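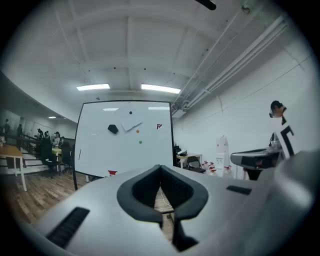

A whiteboard on a stand, with a sheet of paper held by a magnet.

Lykkegaard Opens Second Adult Learning Center in Gusora

Evening classes in bookkeeping, English and reading begin in April

GUSORA – Lykkegaard, which runs evening classes for working adults, will open its second learning center in Gusora in April. The new center is on the upper floor of the former Jistar furniture store, near the bus station. It will offer classes in basic bookkeeping, English as a second language, and reading and writing for adults who left school early.

The first Lykkegaard center, on the north side of town, has had a waiting list for its English classes since last fall. Many of the people on that list live or work south of the river and have no direct bus after the evening class lets out. The new location is served by both of the town's late bus lines.

"People were signing up for a class and then dropping it when the weather turned," said Dwight Marchand, director of Lykkegaard. "When we called them, the answer was usually the ride home. They liked the class. They could not get back from it. So we started looking for rooms close to the station, and it took us longer than we wanted to find some we could afford."

The center has four classrooms, a small office and a shared kitchen where students can heat up a meal before class. Many students come straight from work, and the kitchen will open an hour before the first class of the evening. Coffee and tea will be provided. Students are asked to bring their own cups.

Classes are limited to 15 students. Each course runs for one term and meets two evenings a week, with a choice of an early or a late session. The early session starts at 5:30 p.m. and the late session at 7:30 p.m. Students whose work shifts change during the term may move between sessions if there is space, and should speak to the office before doing so.

The bookkeeping course is new to Lykkegaard. It is meant for people who run a small business or keep the accounts for one, and for those who would like to apply for office work. It covers invoices, receipts, payroll basics, sales tax records and how to read a simple balance sheet. No earlier training is needed, but students should be comfortable with addition, subtraction and percentages. A short math refresher will be held before the term starts for anyone who wants it.

The first half of the course is done on paper. Students keep a ledger for a made-up shop and close its books at the end of each month. In the second half they move to Unov, the accounting program used by the center, and enter the same records again. Computers will be available in the classroom, and students may also bring their own laptops.

"We tried teaching it straight on the computer in a short trial course," Marchand said. "Students could fill in the boxes, but when a total came out wrong they did not know where to look. After a few weeks with a ledger, they find the mistake themselves."

English classes will be offered at three levels. New students will meet with a teacher for a short conversation and a written exercise before being placed in a group. Appointments can be made at either center. Students already enrolled at the north side center may transfer to the new location without being placed again, and will keep any fees they have already paid toward the term.

The reading and writing classes are free of charge, as they are at the first center. Fees for the other courses are the same at both locations and may be paid in monthly installments. Reduced fees are available for people who are out of work. Applicants for the reduced fee should bring a recent letter or statement showing their situation. Applications are handled by the office and are not shared with teachers or other students.

Work on the building took roughly 4 months. The old showroom was divided into classrooms, the lighting was replaced, and a ramp was added at the side entrance. The elevator has been inspected and is back in service. Parking is available behind the building after 5 p.m., with the entrance on the station side. Bicycle racks will be put in before the opening.

Lykkegaard is still hiring for the new center. It is looking for English teachers for the late session and an office assistant for weekday evenings. Teachers should have experience working with adults. The office assistant position is part time and requires good spoken English and one other language used in the area. Applications are accepted at the north side office until the positions are filled.

Registration for the spring term is open now. Forms can be picked up at the north side center, at the public library, or at the front desk of the new building once it opens. People on the current waiting list for English will be contacted first and offered a place at either location. Remaining places will be given out in the order that forms are received.

Visitors are welcome to tour the new center during the first week of classes, from 4 p.m. until the early session begins. Teachers will be there to answer questions about the courses, and no appointment is required.

About Lykkegaard

Lykkegaard is a nonprofit provider of evening education for adults in Gusora and the surrounding towns. Its courses are paid for by student fees, local grants and private donations.

Media contact: Dwight Marchand, Director, Lykkegaard, north side office, Gusora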